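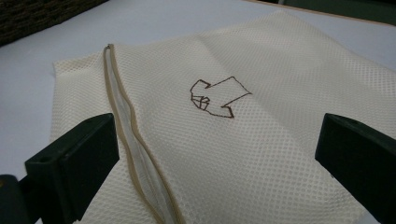
Seixas, 2024-06-08

I have become one of those people who gets excited about washing wool. I can't help it! Two years ago I owned one nice jumper, I wore it every winter day until it smelled of toast, and then I paid someone to clean it because I was too frightened to go near it with water. Now I do the whole lot myself, at home, in June, with the windows open, and I look forward to it.

June is the month for it, by the way. Everyone seems to do their woollens in a panic in October when they come out of the drawer with a hole in the elbow. Do them now, before they go away, and you put them away clean. Moths like a bit of old soup on a cuff far more than they like plain wool, so a clean jumper is already halfway safe.

I started with the thick ones. I have a big grey thing from Skallo that weighs about as much as a cat, and I do that one in the bath. Lukewarm water (I test it with my wrist, like a baby's bottle), a small squirt of wool wash, and then in goes the jumper and I push it under and leave it alone. The leaving alone is the hard part. You want to rub and wring and generally get stuck in, and rubbing is exactly how you end up with felt. Ten minutes, a gentle squeeze, let the water out, fill it again. The colour of that first lot of water! I was both disgusted and thrilled.

The thinner ones go in the machine, each in its own mesh bag with the zip done right up. I know some knitters will be clutching their needles at this. My machine has a proper wool cycle though, very slow, more of a rocking than a spin, and I have done my Otard cardigan on it 6 times now without losing so much as a button. The bags are brilliant for anything with long sleeves, which otherwise tie themselves round everything else in the drum like seaweed. Tights too. And bras, obviously, but you knew that.

If your machine only has "delicates", have a look in the booklet before you trust it. Mine spins at 200 less on wool than it does on delicates, and I'd rather have a drippy jumper than a small one.

Then drying, my favourite bit. Lay a big towel on the floor, put the jumper on it, roll the two up together like a Swiss roll and kneel on it. Walk up and down it if you have the knees. You get an amazing amount of water out this way and the wool doesn't mind a bit. After that it goes flat on a fresh towel, patted into shape, sleeves straight, hem even, and it stays there until it is properly dry. In this weather that's a day and a night for the thin ones. The grey monster took three days and I had to turn it over every morning like a sunbather.

Please don't hang them. I hung a lovely green one over the shower rail last year and it came down as a dress.

While they are laid out I go over them for bobbles. I tried one of those little battery shavers and it was fine, but I much prefer the comb, it's quieter and you can do it in front of the telly. Any thin patches I mark with a safety pin and mend the same week. If I tell myself I'll do it in autumn I won't. My darning is wobbly and I use whatever colour I've got, so my navy jumper now has a mustard elbow and I like it better than I did when it was new.

Folding and storing: cotton pillowcases, tops folded over, into the bottom drawer with a few cedar balls. Sand the cedar lightly if it has stopped smelling of anything. I used to buy new ones every year, silly me.

Still to do: two scarves, the bed socks, and a blanket from the Staler mill shop that I am slightly scared of because it is white and enormous and says dry clean only. I've read so many different opinions on "dry clean only" that my head hurts. My plan is to wash a corner in a bowl first and see. If you have done a big wool blanket in the bath and lived to tell the tale, please please leave me a comment, I want to hear everything, especially how you got it out again when it was full of water.

Right, the sun's come round to the back and I have a scarf to turn over.

Filed under: Home & Mending, Slow Laundry
98 comments
3,961 shares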